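Khanyisile Chauke
Thread on moving my workspace into the spare room. A few of you asked how it went, so I'm putting it in one place. 1/13

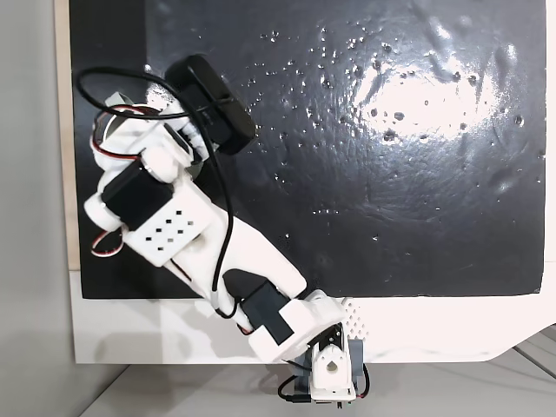
Tshepo Engelbrecht
Did you keep the carpet in the end? I'm about to do our back bedroom and can't decide.

Khanyisile Chauke
I didn't, Tshepo. It came up in strips and the boards underneath were in decent shape apart from a patch by the door. If yours is glued down, leave yourself a whole weekend. 2/13

The room is small and faces north, so it was always the place where the ironing went. I'd been working at the kitchen table since December and my back was complaining. 3/13

First job was clearing it. Two bags to the charity shop, one trip to the tip, and a box of old school reports that has gone into the loft because my mum won't have them thrown out. 4/13

Paint next. I used an off-white from Wirkar on the walls and did the skirting in the same colour. It took three coats over the old green. The tin says two – it lies. 5/13

The sockets were the real problem. There was one double, behind where the wardrobe used to be. Bheki Mnguni came round and fitted another double on the window wall. He charged 70 for it and was gone before lunch. 6/13

Get the electrics done before you paint. I did it the other way round and had to touch up a whole strip of wall. The touched-up bit still shows when the sun is low. 7/13

For heat I've got a small oil-filled radiator on a timer. It comes on at half six and the room is fine by eight. I tried a fan heater first but it was too loud for calls. 8/13

Lighting: the ceiling light throws my own shadow on whatever I'm doing, so I bought a clamp lamp and put it on the left. I'm right-handed. If you're left-handed, swap it. 9/13

Echo was worse than I expected once the carpet had gone. A rug helped a bit. Thick curtains helped a lot more. Elmarie Mkhize gave me hers when she moved and I took them up by hand, badly, but they hang straight enough. 10/13

Storage is two shelves and a filing drawer on castors. I had planned on a full bookcase and I'm glad I measured again, as the door would have hit it. Mark out the door swing on the floor with masking tape before you buy anything. 11/13

Things I'd still like to sort out: the window sticks, the door doesn't quite latch, and the wifi drops every so often at that end of the house. I've ordered a longer cable and will run it along the landing under the edge of the carpet. 12/13

Someone asked about the chair. It's a second-hand Povitix with a new gas lift, and the arms come off with four bolts. I took them off so it goes right under the desk. Will post again when the window man has been. 13/13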